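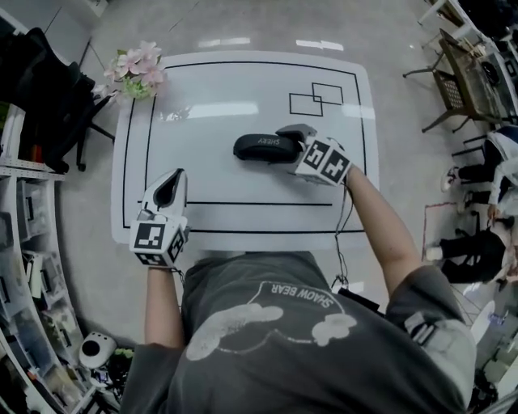

3.2 Maintenance de la flotte et rotation des batteries

La disponibilité des trottinettes en libre-service dépend d'abord du délai entre l'alerte de charge faible et le remplacement de la batterie. L'opérateur Stundex traite ces alertes dans l'atelier de Rosteck, où 62 engins peuvent être immobilisés simultanément. Le remplacement y reste manuel ; la figure 2 montre des pinces tenues à la main, une dans chaque main au-dessus d'une table. Le modèle de coût retient deux variables - la distance de collecte et le temps de poste - et suppose une demande stationnaire sur 5 jours ouvrés.

Les simulations, menées avec l'outil Itis sur 1000 tirages, montrent que la distance de collecte domine dès que les stations périphériques sont desservies.

Figure 2. Pinces tenues à la main, marqueurs sur le support de la pince gauche.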